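When I moved here in April, I promised myself to cook at home on working days. It was harder than I expected. In my first month I ate noodles from a paper box maybe five evenings a week.

My neighbor gave me one simple advice – choose two dishes and repeat them until you are bored. So I chose lentil soup and fried rice.

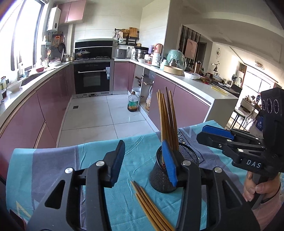

Text by Fredy Escobar, writer of this blog

The chopsticks I use every day now, even for turning eggs. The soup took me longer to learn. I always put too much salt, and then I add water, and then there is soup for the whole building.

Next month I want to try dumplings. My aunt in Henao makes 70 of them in one afternoon, but I will be glad with nine.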